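Visit to the Vulladine blind workshop

Two of us from the Garent showroom, Ekua Nyarko and I, went up to Vulladine on May 30, 2019 for their trade open day. We have sold their roller and Roman blinds for three years but had never seen them made.

Parking was at the rear and we signed in at a desk by the loading door. Joni Sjöberg took our group round. There were fitters from other shops as well, mostly asking about lead times.

The first stop was the fabric store. Rolls are kept flat on racks and left for a day before cutting so the cloth can settle. Joni showed us a roll that had been stood on end in a lorry, and you could see the ripple in it when it was laid out. We have had blinds come back for exactly that, so it was useful to know the cause.

Cutting is done on a long table with a crush cutter for plain fabrics. Patterned ones are still marked by hand. Lovely Rivera runs the Roman blind bench and had a wide bay window order on the go, five blinds with a large leaf print that had to line up across all of them. She leaves 50 mm extra at the head of each one and trims it once they are hung side by side on the test rail.

After that we saw the shutter area, which is newer. The panels come in painted and the hinges and tilt rods are fitted on site. I asked about replacement louvres. They keep the standard white in stock, and other colours have to be ordered in - allow longer for those if you have a customer waiting.

Child safety came up over lunch. Every corded blind goes out with the cleat in a separate bag taped to the headrail, and Ekua asked if the bag could be a brighter colour, as fitters miss it. They said they would look at it.

We came away with the new Enache sample books, which are on the front counter now. The greys are warmer than last year's. The motorised range was not ready to show and is due in November.

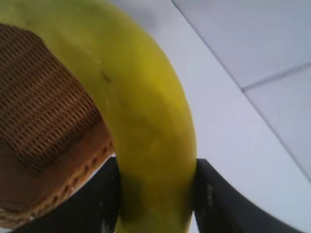 Anyone wanting the new price list before then can ask Ekua or me at the showroom, and we can post swatches out if you can't get in.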